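3.2 Tableware color and portion judgments

The second part of the study concerned the color of the plate. Earlier work on serving size has mostly treated the plate as a matter of diameter, with color entered as a control if it was recorded at all. In the Nutmont sample the two could be separated, as every household had received plates of the same diameter in one of two finishes, a plain white and a muted color close to gray. Households kept the plates for the whole of May and used them for the evening meal only.

Of the households that began the period, 86 returned complete serving records. Each record gave the dish, the person serving, the estimated weight of the portion and the weight measured afterward on a kitchen scale. Estimates were written down before weighing. Records in which the two figures were identical to the gram were dropped, on the assumption that the estimate had been filled in from the scale. Meals served in bowls were also dropped, as were soups and anything eaten from the pan.

The table surface was recorded separately. Tang, in the pilot carried out at Lovness, had found that servers judged portions against the edge of the plate when the edge was easy to see, and against the food already on the plate when it was not. A white plate on a white table has a weak edge. A tinted plate on the same table has a stronger one, and a darker rim strengthens it further. We therefore coded each pairing of plate and table as low or high contrast, using the brightness of the plate rim and of the surface next to it. Tablecloths were coded as the surface where they were in use. Patterned cloths could not be given a single value and were placed in a separate group, which is reported in the appendix and not discussed further.

Coding was done by 2 raters working from still pictures. Where a plate lay across the boundary between two surfaces, as in Figure 4, the raters coded the surface under the larger part of the rim and marked the record as mixed. Mixed records were kept in the main analysis. Leaving them out did not change the direction of any result.

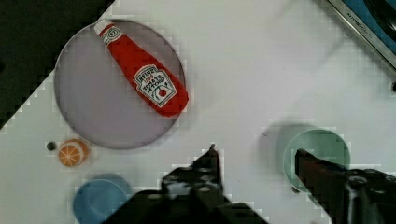 Figure 4. Pale plate with a thin darker rim on a white tabletop, with a dark area behind the upper left part of the rim. A red plush ketchup bottle lies across the plate.

Servers in the high contrast group underestimated less often than those in the low contrast group, and the gap was widest for foods close to the plate in color, such as rice and mashed potato. For foods with a strong color of their own the two groups could not be told apart. This agrees with the Lovness pilot but not with the Fonseca trial, where contrast had no effect for any food. The Fonseca servers were trained kitchen staff and worked with fixed ladles, so their estimates may have depended very little on the look of the plate.

Error also rose with portion size in both groups. The slope was steeper for low contrast pairings, and we return to its form in Section 3.3, where the measured weights are entered on a log scale.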